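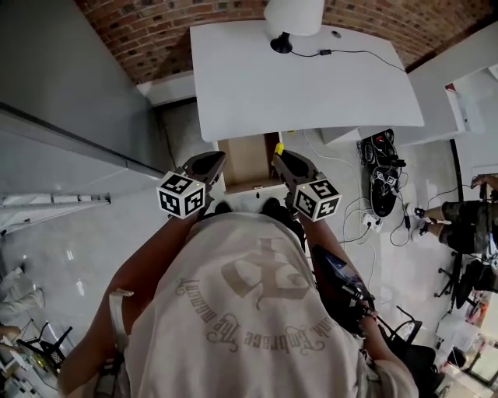

# Moving Tomstead saves from the Bemow version to the Android one

**Gøran Tangen**, 31 Dec 2018

I bought Tomstead on PC through the Bemow store in August and have played it on and off since then. I have seen four of the endings and I'm partway through the lighthouse keeper's route. Last week I bought the Android version for my tablet as I'm travelling a lot in the new year, and I would like to carry on from where I am without reading the whole first act again.

The store page says "saves are compatible between platforms". There is no cloud option in the menu on either version that I can find. What I have tried so far:

- Copied the whole save folder from the PC to the tablet over USB and put it in the game's folder under Android/data. The game starts, but the load screen is empty.
- Copied only the file called `persistent`. The gallery then showed all my pictures as unlocked, but there were still no saves.
- Renamed the save files to match one I made on the tablet. The game showed the slot with the right thumbnail and date, then went back to the title screen when I tried to load it.

The PC version says 1.12 in the corner of the title screen. The tablet says 1.9. I assumed 1.9 was the newer one but now I'm not sure. The PC is on Windows 7 and the tablet is a few years old, though it runs the game without trouble.

I wrote to Clumosov through the form on their site and got an automatic reply saying the office is closed for the holidays. I don't mind losing the half-finished route if I have to. I would like to keep the endings, as the last chapter only opens when you have seen five of them.

Is there a way to do this, or does the store page mean something else?

---

**Demetrio Carretero**

It can be done, but not with the versions you have at the moment.

The version numbers are the main problem. 1.12 is newer than 1.9. Read the part after the dot as a whole number, so twelve comes after nine. Tomstead is made with the Thakur engine, and Thakur saves will load in the same version of the game or a newer one, never an older one. When you try to load a newer save it drops you back at the title with no message. That is what you got on your third attempt, so the tablet did find the file.

The Android version is always behind. Clumosov put out the PC update first and the tablet one follows when they have time. 1.10 and 1.11 were skipped on Android altogether, if I remember correctly.

You have two choices.

**Wait for the Android update.** Once the tablet is on 1.12 or later, your saves should load as they are, apart from the file names, which I explain below.

**Take the PC back to 1.9 for a while.** Bemow keeps the old builds. Go to your library, open the page for Tomstead, and look under "Other downloads". Unzip 1.9 into a separate folder, so that you don't overwrite the one you have. Your current saves won't load in 1.9 either, for the same reason, but the `persistent` file will, as you have already seen on the tablet. With that in place the "skip text already read" option works, and you can hold down Ctrl and get through the first act in a few minutes. You make the same choices as before and save when you get to the lighthouse.

If you go that way you may as well do the skipping on the tablet itself and leave the PC out of it. Your `persistent` file is already there. Go to Preferences, set Skip to "Seen text only", and use the Skip button on the quick menu. It stops at every choice. Keep the PC open next to you if you can't remember what you picked; the History screen goes back 100 lines.

On the file names: the PC version calls its saves `1-1-LT1.save`, `1-2-LT1.save` and so on. The Android version leaves out the middle part and uses `1-1.save`. Files with the PC name are ignored, and so your load screen was empty the first time. Take out the `-LT1` and leave everything else alone.

Your endings are safe in all of this. They are kept in `persistent` with the gallery. If the gallery is showing as unlocked, the endings will count towards the last chapter too. You can check by opening Extras and looking at the row of lamps at the bottom. Four should be lit.

Before anything else, make a copy of the PC save folder and put it somewhere the game doesn't know about. I lost 21 saves once by dragging a folder the wrong way.

---

**quillandlantern**

cant you just use a usb cable? worked for me with a different game by the same people. just copy the folder over and restart the tablet

also the lighthouse route is the best one so replaying it isn't a bad thing

---

**Gøran Tangen**

Thank you, Demetrio. I did it on the tablet with the skip button as you suggested. Four lamps were lit in Extras before I started. It took me longer than a few minutes because I picked the wrong answer at the harbour and had to go back, but I am now at the same place as on the PC.

One thing for anyone else who does this: the skip stopped twice in the first act at text I'm sure I had read. I think those lines were changed between 1.9 and 1.12, so the game treats them as new. I tapped through them and pressed Skip again.

I will keep the PC saves and try renaming them when the Android update comes out.

---

**Demetrio Carretero**

Yes, any line that was edited counts as unread, even if they only fixed a comma. The harbour section was tidied up in 1.10, so that fits.

When the update does come, copy the `persistent` file off the tablet before you install it. The update shouldn't touch it — but if you ever have to uninstall the game first, Android deletes the whole data folder along with it, and the endings go too.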